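3. Setup and Task

3.1 Hardware and props

The platform is the two-arm tabletop station the course has used since January, nicknamed Ulla. Two white arms, each with a two-finger gripper, mounted at the back of the table. Students log in through Mundance, the control layer written by last year's group, and record demonstrations one at a time. Nothing on the hardware side was changed for this project -- the point was to see what a student team can get out of it as is.

Props were kept to ordinary kitchen things. Mug tree with two mugs, wicker basket with corn, toaster oven, a wooden dish rack for the plates. All of it stays out during every task, including the ones that only use the rack, so the policy has to cope with clutter it doesnt need. 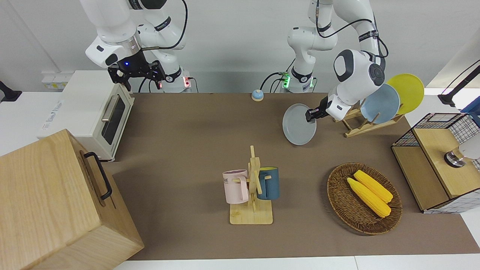 3.2 Plate task

One plate, one rack, one arm. The gripper closes on the rim, and the plate has to end up standing between the dowels without touching its neighbor hard enough to move it. Sounds easy. It was the worst task of the term by a wide margin. The rim is thin, the approach angle is steep, and a grasp that is slightly too low makes the fingers hit the rack.

We collected 624 demonstrations in total over all tasks. Of these, 37 were thrown out before training, mostly for dropped frames or a operator who stopped halfway. No demonstration was removed for being slow or ugly. Nevzat Ertürk did the labeling and wrote the script that flags long pauses.

Both head and fixed views go into the policy. The head view is the one that matters for the rack, at least in our hands. Training without it gave grasps that closed beside the rim.
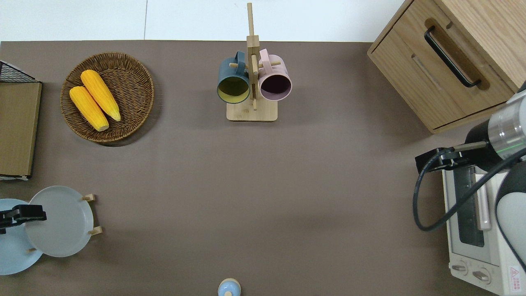
Figure 3. Head view of the plate task, gripper at the rack on the left.

3.3 Evaluation

Each policy got 50 trials per task, with the plates shuffled by hand every 20. A trial counts as a success if the plate is standing in the rack when the arm is back at rest. Leaning on the neighbor is allowed. Touching the mug tree is not, and ends the trial.

We compare against the Hofstetter baseline, a scripted grasp from the course notes, and against the Vakesard team's policy from the same class. Same table, same props, same operator resetting things. The resets are the weak spot of the protocol -- we had no jig, so start positions drift a bit between sessions.
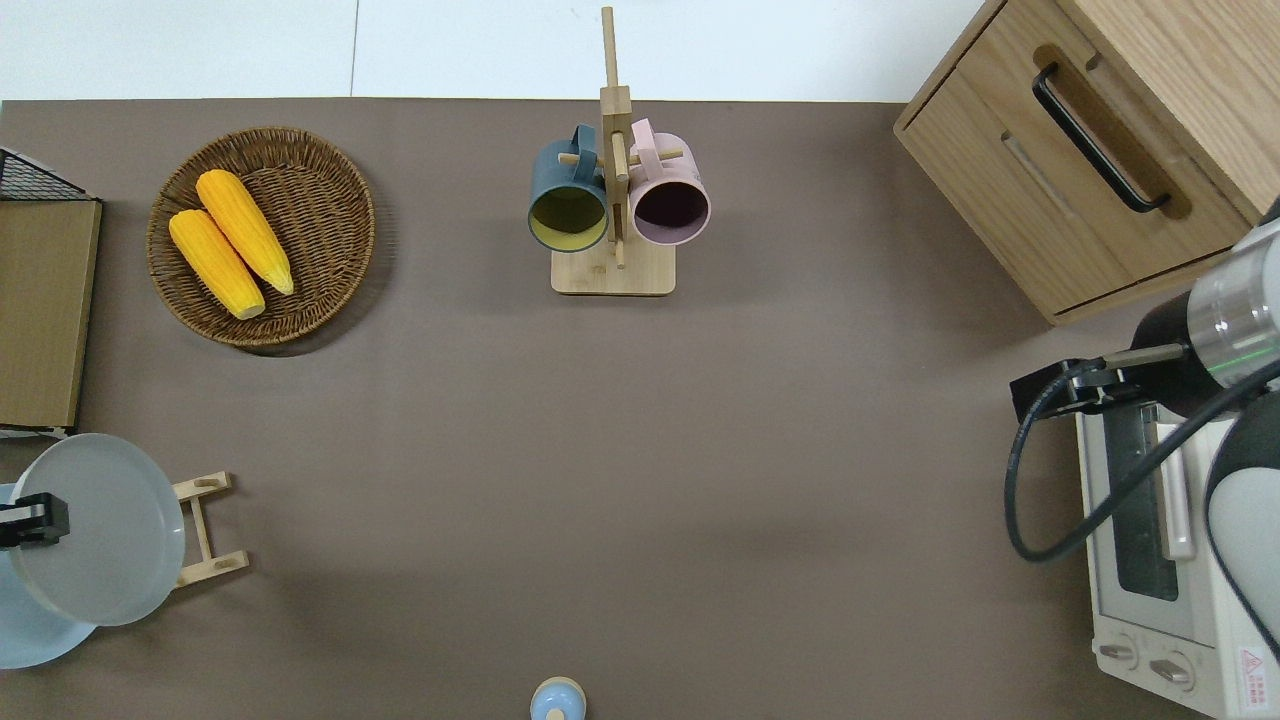 The drift was left in on purpose for training but we should have fixed it for the evaluation. Two policies that score close together can not be told apart with this setup, and we don't try to rank them. Failure notes were written during the trial, in free text, then sorted afterwards into missed rim, rack contact and other. "Other" got too big and is split up again in Section 4.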